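Last updated: April 1, 2020

Edvin Solheim will stay with Rutbridge for two more seasons. The pitcher signed his new contract at the club office, and the club confirmed it the same evening with a short message to its members.

Solheim came to Rutbridge in January from Solberg, where he was mostly used as a reliever. The coach, Lovisa Viklund, wants to try him as a starter when play is allowed again. He has thrown more than 140 innings in the league, and his walks have gone down every year.

"Edvin is calm, and he listens," said Viklund. "I do not promise him the first game – he must win that place as everybody else. But I think he will do it."

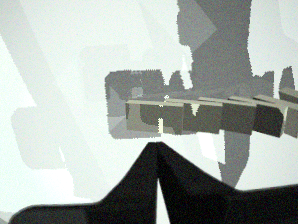 The league has not decided when the season can open, and the players train alone at home for now. Viklund sends them a programme each morning, with running, stretching and throwing against a wall or a net. Her advice for the infielders is to set a goal on the floor with whatever is in the house, and five brown blocks in a row are enough to roll a ball at. Solheim says he does his throwing behind his parents' garage, and his father catches when he has time.

The club also keeps its main sponsor, Tritarex, for this year. A home game against Clelari was planned as the opening of the season, and the 2000 tickets already printed will be valid on the new date. Members who want their money back can write to the office.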